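La tournée de Clekano

J'avais dit que je ne remonterais plus jamais à Clekano, et puis voilà, en août, j'étais dans le car de six heures dix avec un sandwich au thon et la boîte à chaussures de ma tante sur les genoux.
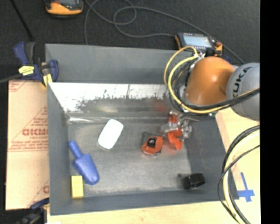
Le grand bac gris.

Ma tante avait tenu le bureau de poste de Clekano pendant une bonne partie de sa vie, et elle avait gardé des lettres. Pas les siennes, hein ! Celles des autres. Des lettres mal adressées, des cartes postales sans nom de rue, une enveloppe rose où il y avait juste écrit « à la dame du moulin ». Elle aurait dû les renvoyer au centre de Rirkska, c'était le règlement, mais elle trouvait ça triste, Rirkska, alors elle les mettait dans la boîte en se disant qu'elle chercherait. Elle a cherché un peu. Ensuite elle a eu mal aux genoux.

Il en restait douze. Moi je m'étais mis en tête de les distribuer en une journée, avec mes petites chaussures de ville (quelle idée, franchement, quand on connaît la côte du lavoir).

La première, je l'ai glissée sous la porte de l'ancienne pharmacie, et je suis partie en courant comme une gamine qui sonne aux portes. La deuxième était pour un monsieur de la rue du Four. Il m'a ouvert en robe de chambre, il a regardé le timbre, il m'a regardée, il a dit : « C'est pour l'assurance ? » J'ai dit non, je crois que c'est votre sœur. Il a pris la lettre et il a refermé la porte tout doucement, et je suis restée là un moment à fixer le paillasson.

À midi j'en avais placé sept. J'ai mangé mon sandwich sur le muret, face à la vallée, là où passait autrefois le petit train de Traron. On l'entendait de chez ma tante, le soir. Elle disait qu'il était en retard, toujours, même quand il était à l'heure -- c'était sa façon de lui dire bonsoir.

L'après-midi a été moins drôle. Des maisons fermées, des volets repeints, des gens très gentils qui ne savaient pas. Un chien m'a suivie jusqu'à la fontaine, puis il a changé d'avis. J'ai fini avec trois enveloppes, dont la rose, que je gardais pour la fin parce que le moulin est tout en bas et que je suis paresseuse.

Au moulin, il y avait une jeune femme qui étendait des draps. Je lui ai expliqué, un peu dans le désordre, ma tante, la boîte, les genoux. Elle a essuyé ses mains sur son jean.

-- Mais ce n'est pas moi, la dame du moulin, elle a dit. On a acheté l'an dernier.

-- Vous habitez le moulin ?

-- Ben oui.

-- Et vous êtes une dame ?

Elle a ri, elle a pris l'enveloppe et elle l'a ouverte là, debout entre deux draps. Elle a lu longtemps pour une si petite feuille. J'entendais l'eau derrière la maison, et je n'osais pas bouger.

-- Il faut que vous entriez, elle a dit enfin. Vous buvez du café ?

J'ai raté le car du soir.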